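Notebook, August

Flood gauge bench, Vunwood shed

Picking up from the last entry. The float gauge from the Clenora culvert is back on the bench after the heavy rain, and the tide gauge at the Jesta Street outfall is still in place. The question is still the same one: why do the two disagree on when the water came up on the low end of Lorente Avenue, and which of them do we believe when we draw the street flooding map.

The culvert gauge log starts clean. It reads flat until a little after 3 in the afternoon, then rises in steps. The steps bother me. Water in a culvert that size should come up as a slope, with some noise on it. What we have is flat, jump, flat, jump, each jump close to the same height. I think the float was hanging up in the stilling pipe and letting go when it had enough lift under it. If so, the readings just after each jump are good and the ones just before are too low.

Took the pipe apart. There was silt packed in the bottom four inches, and the lower inlet holes were closed. The upper holes were open. With the lower holes shut, the pipe can't fill until the water outside reaches the upper row, so the start time in the log is late by however long that took. I can't get that number from the log itself. It will have to come from the rain record and the shape of the channel.

The float has a scuffed band on one side that matches a burr inside the pipe, just under the coupling. Filed the burr down and ran the float up and down by hand 21 times. It caught once, early on, at the coupling. Turned the coupling a quarter turn and it didn't catch again. I'd like to replace the coupling anyway. It was never meant to be the same inside diameter as the pipe and I don't trust it with grit in there.
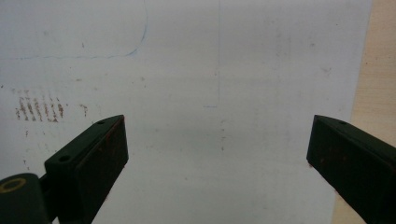
Entry by Esperanza Prieto
Vunwood shed, afternoon

Bucket test next. Put the pipe upright in the tall tank and filled from the bottom at a slow rate, reading the staff by eye and writing down the logger value beside it. With the holes cleaned out, the logger follows the staff closely on the way up. On the way down it lags a bit. The lag is small enough that I don't mind it for street flooding, where we care about when the water arrives and how high it gets. It would matter if somebody wanted to use this gauge for drain-down times, so I'm noting it on the gauge card.

Then I packed the lower holes with modeling clay and ran the fill again. Result: flat, then a jump when the upper row went under. So the first jump in the log is explained. The later ones aren't, at least by the holes alone. With the old coupling position back in place and a pinch of silt in the pipe I got two more hang-ups in the same run. I'm fairly satisfied that the steps are silt plus coupling. I did not manage to make the steps come out at equal height the way they do in the field log, and I've left that as an open item.

Clock check. The culvert logger was slow against the shop clock, by under a minute. The outfall logger can't be checked until we pull it. Whoever goes out there, please write down the logger time and your phone time before you unplug anything. Last time we lost the offset when the battery came out, and the record from that storm has had a question mark next to it ever since.

Resident reports. We have three that give a clock time for water in the street. Two are from the block nearest the outfall and agree with the outfall gauge well enough. The third is from the uphill end, by the culvert, and says water was over the curb before 3. Our culvert log says nothing was happening at all then. Up to now I had put that report down as a mistake. With the lower holes blocked it looks a lot better, and I've moved it back into the good pile. I should have been slower to throw it out.

That changes the story for the low end of the avenue. The draft map shows water backing up from the bay side first and the culvert filling afterward. If the culvert was already over its bank before 3, then at least part of that block flooded from rain coming down the hill, ahead of the tide. For the people living there the difference is real. A backflow flap on the outfall would help with the first case and do very little for the second. It might even hold rainwater in the street if it was shut at the wrong time.

I don't want to push this too far on one gauge and one report. The rain record should settle some of it. The tipping bucket is on the pump house roof, around 500 feet from the culvert, close enough to use without any correction. I still need to check it for leaves. If the funnel was clogged too, then we have a bad rain record and a bad level record for the same storm, and we'll have to lean on the high-water marks.

High-water marks: we have good ones on the fence posts and on the meter box. The mark on the brick wall is splash, I think. It sits well above the others and slopes toward the driveway, where cars would have been pushing water up. Leave it off the map, or show it with a different symbol.

To do

Order a straight length of pipe for the culvert gauge so the coupling can go.
Drill a second row of lower holes, a little larger, and put mesh over them.
Pull the outfall logger at low water, clock times first.
Check the rain funnel and write down what is in it, even if it's clean.
Call back the resident at the uphill end and ask how they know the time. A phone photo of the street would be a big help.
Hold the draft map. Don't send it out with the arrival times on it.

The gauge goes back in the culvert as soon as the pipe comes. Until then there is a hand staff bolted to the headwall, zeroed to the same mark as the old gauge. If it rains hard and you're nearby, read it, write down the time, and stay up on the road side of the rail.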